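Print
E-mail

Growers wanted for the Tesover tray trial, Fevodville

Mensah Nursery is looking for 63 growers to raise seedlings with and without Nitemon, a liquid root drench that a good many people in our trade now swear by. We sell seedlings to garden shops, councils, market gardeners and landscapers. We don't sell Nitemon, we've been asked to, and before we say yes we would like to see whether it does anything.

If you have spent any time around nurseries you'll know the sort of claims that come with a drench. Stronger roots, better colour, less shock at planting out, a bigger plant in a shorter time. Each of those can be measured, and the sheet we were handed at the sales visit measured none of them. It had two photographs of tomato plants, one tall and one short, and no word on whether they were sown on the same day, grown in the same mix or stood on the same bench. We have short tomatoes too. They're usually the ones by the door.

Last season we ran a small test of our own on 139 trays and got a result we could have argued either way. The drenched lettuce looked a bit better and the drenched pansies looked a bit worse. The person doing the judging knew which was which, and the drenched trays had been given the extra water that the drench came in. So that test is worth very little, and we won't be quoting it at anybody.

The Tesover trial is meant to be a fairer go at the same question. It will run for 12 weeks from February and use 1567 trays, shared between growers' own sheds and our propagation house at Fevodville.

Who we want

We want people who can keep a seedling alive and write down what they see. You might be a small nursery, a market gardener, a school garden with somebody reliable in charge, or a home grower with a decent bench and a tap close by. You don't need to have used a drench before. If you have used Nitemon and think it's wonderful, please apply. If you think it's coloured water, please apply as well. What we can't use is somebody who has already decided what the trays are going to show and will fill in the sheet to suit.

You will need:

- a level bench or sturdy table that gets the same light along its whole length, or near enough that you would be happy to defend it
- shelter from wind and hail, and shade cloth for hot afternoons
- town water or clean tank water (bore water is all right if you tell us first)
- a small set of kitchen scales that reads in grams
- time to look at the trays every day, and a second person who can do it when you're away

A glasshouse is fine but so is a polytunnel or a well-lit verandah. We would rather have a mix of places, seeing that the makers say their drench works anywhere.

You can't take part if you sell Nitemon, if you get a discount on it, or if you are in the business of selling anything that competes with it. We've been told this is harsh on garden shops. It probably is.

What you'll be sent

Each grower gets a set of trays, already filled with our standard mix and already sown, along with two bottles marked with a green cap and a grey cap. One holds Nitemon at the strength on the label. The other holds water with a harmless food dye so the two look alike. Every set is coloured its own way, so comparing notes with the grower down the road won't tell you anything. The list of which bottle is which stays sealed until the last sheet is in, and the people doing the weighing at our end don't have it.

The crops are lettuce, silverbeet, pansy and snapdragon. We left out tomatoes on purpose. They'll grow in a gutter, and we've seen enough photographs of them.

What you'll do

Water all your trays by the same method, at the same time of day. Drench once a week from the right bottle, using the cup supplied. Turn the trays end for end when the sheet tells you to. Once a week, measure the tallest and shortest seedling in each marked row and write down both, including the ugly ones. At the end, you'll wash the roots of a set number of seedlings, pat them dry and weigh them.

Please don't feed the trays with anything else. No seaweed, no worm juice, no splash of whatever is left in the can. If you do slip up, tell us and we'll mark the tray. A tray with an honest note beside it can still be of some use to us, and a tidy sheet with a fib in it is worse than a dead tray.

The training morning

All growers come to Fevodville for one training morning before the trays go out. It starts at 8.30 am and should finish by noon, although the root washing always takes longer than the plan says. We'll practise measuring on spare seedlings until everyone in the room gets close to the same answer. In our experience two good growers can look at one pansy and write down quite different heights, depending on whether they measure to the top leaf or to where they think the top leaf ought to be.
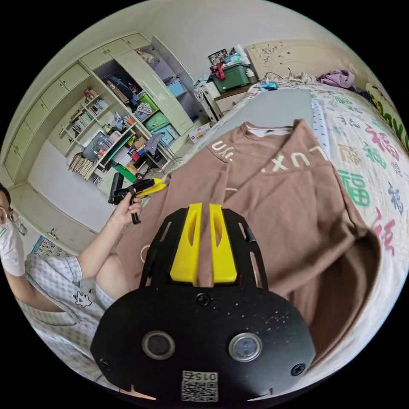
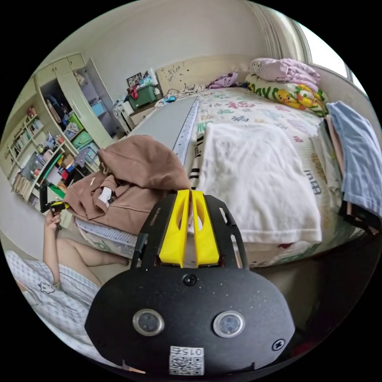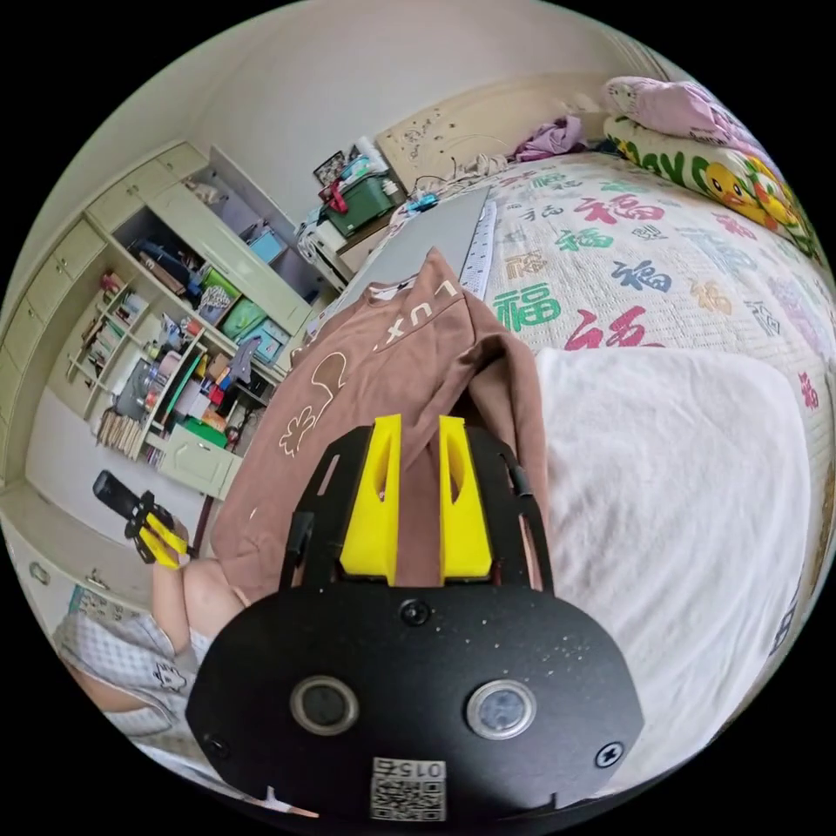 Growers who come from further out may want to stay the night before, and we can send a list of cabins and motels in Fevodville, none of which pay us for the mention. The propagation house is warm by mid-morning but the wash bay is cold, wet and muddy underfoot, and people always dress for one and forget the other. Bring a long-sleeved top you can take off again, something like the brown sweatshirt laid out flat in the first picture, and don't bring one you're fond of, as the mix stains. Shorts like the checked ones in the third won't be allowed in the wash bay, where we need long trousers and closed shoes on everyone. A towel along the lines of the folded white one in the second picture would be handy too, though we'd pick a darker colour. We supply gloves, aprons and hearing protection for the tray filler.

There's parking behind the cold store. Tea and sandwiches are provided, and you should let us know if you can't eat something.

What you get out of it

Less than you might hope. We pay a flat fee to each grower who returns a full set of sheets, and the fee is the same whatever the sheets say. We'll also cover fuel to and from the training morning at a set rate per kilometre. You keep any seedlings left over once the weighing is done, and you can sell them or plant them as you like. We don't cover your labour at anything like a proper hourly rate, and if that's a problem you should think twice before putting your hand up.

You'll get the whole set of results, with growers' names taken off, at the same time as we do. That includes the raw weights. If you want to add it up a different way and tell us we got it wrong, go ahead.

Who is paying

Mensah Nursery is paying for the trays, the mix, the seed, the fees and the fuel. The makers of Nitemon offered to supply the drench free and to help with printing. We bought the drench ourselves off the shelf, from three different shops, and did our own printing. They have been given the trial plan and asked for comments. They sent a few, one of which was sensible (it concerned how warm the bottles get in storage) and we changed the plan to suit. They have no say in whether or how the results come out.

We do have an interest and you should know what it is. If the drench works, we can sell it and use it, and it would save us some losses at planting out. If it doesn't, we save the cost of buying it. We think those two pull about evenly, but you're welcome to think otherwise and ask us about it at the training morning.

What the trial can't tell us

It covers four crops, one mix and one part of one year. It won't say what Nitemon does for fruit trees, natives, lawns or anything in the ground. A small difference may be hidden by the ordinary mess of growing in so many different sheds. If we find nothing, somebody will say we should have used more, or used it earlier, or used it under a different moon. We've followed the label as printed, and have kept copies of it.

How to apply

Write to the Tesover trial desk at Mensah Nursery, Fevodville, or leave a letter at the front counter. The counter is open from 7 am to 3 pm. Keep it to a page. Tell us:

- where you'd grow the trays and how big the bench is
- what water you'd use
- what you have grown from seed in the past couple of years, and what went wrong with it
- whether you have used Nitemon or any other drench, and what you thought
- who would look after the trays if you couldn't

The question about what went wrong is the one we read first. Applicants who say they have never lost a tray will be asked about it on the phone.

If more people apply than we have sets for, we'll sort the letters by type of growing space and draw names from each pile. Existing customers get no head start. We'll write to everyone, including those who miss out, before the training morning details are sent.

If you change your mind after you've been picked, tell us before the trays leave the yard. Once they are sown and on the truck there's no giving them to someone else.

Print
E-mail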